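Wotside Triltudo 19 Studio Prompter

On-camera prompter for news desks, interview sets and weather walls

Item status: In stock
Updated August 2025

The Triltudo 19 is a through-the-glass prompter for local stations, college newsrooms and anyone else who puts a presenter in front of a studio camera every day. It has a 19-inch monitor, a folding hood and a base plate that fits between the camera and the pan head. The reader looks straight into the lens and sees the script over it.

It is the larger of the two prompters we make. If your camera sits close to the desk, the smaller model is easier to balance and costs less. The 19 is meant for sets where the anchor sits well back from the camera, or where one prompter has to serve both the desk and a standing position.

Reading and scripts

Scripts are sent to the prompter from Allow, our control software, which is included. Allow runs on a regular laptop. You can type straight into it, paste from a word processor or load a text file. It keeps up to 500 scripts in its library, and you can drag stories up and down the running order while the presenter is on air. Changes to a story that is already on screen show up at the next paragraph break, so the line being read does not jump.

Font size, margins and text color can be set for each reader and saved under a name. Co-anchors who like different sizes can each have their own setting on their own camera, as long as each camera has its own prompter. Reader cues, such as a camera change or a tape roll, can be marked in a second color.

Allow does not replace a newsroom system. It will take an exported rundown as plain text, but it does not send timings back to the producer.
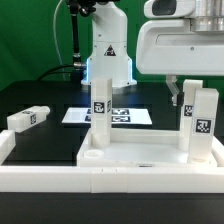 White arm with a light strip on its base, green backdrop behind

Scroll control

Scroll speed can be run by an operator or by the presenter. The box includes a wired hand control with a thumbwheel and two buttons, one for the top of the script and one for the next story.

The Jara foot pedal is sold separately at $277. Many smaller stations use it for early morning shows when there is no prompter operator on the shift. Press harder and the text moves faster - ease off and it stops. A second pedal can be plugged in for a co-anchor, and Allow lets you choose which one is live. The pedal and the hand control can stay connected together. Whichever was touched last has control.

Glass and hood

The glass is coated on one side and must be mounted with the coated side toward the reader. A small sticker on the lower corner marks the correct side. Leave the sticker on. If the glass goes in backward, the reader will see a faint double image of every line.

The hood is black cloth on a folding wire frame and attaches with hook-and-loop strips. Units shipped before March had snaps instead, and the two kinds do not fit each other. Check which one you have before you order a replacement hood.

Clean the glass with a soft cloth and plain water. Ammonia cleaners will damage the coating, and the warranty does not cover that.

Mounting

The base plate slides on the rails and locks with a single lever. Set up the camera first, then the monitor, then the glass. With the full kit on, the load sits forward of the pan head, so most users will need to move the camera back along the plate. A counterweight is included for lighter cameras. Check the rating of your tripod or pedestal before you buy. We can help with this if you send us the model of your head and camera.

In the box

Prompter monitor
Coated glass in padded sleeve
Folding hood
Base plate, rails and counterweight
Wired hand control
Power supply and video cable
Allow software license for one computer

Not included

Camera, tripod or pedestal
Laptop
Jara foot pedal
Talent clock

Warranty and returns

The Triltudo 19 has a 2-year warranty on parts and labor. The glass is covered against coating defects but not against scratches or breakage. Unused units can be returned in the original carton. Please keep the foam inserts - we cannot accept a glass panel shipped without them.

Related items: Jara foot pedal, replacement glass, replacement hood (hook-and-loop), replacement hood (snap), extra Allow license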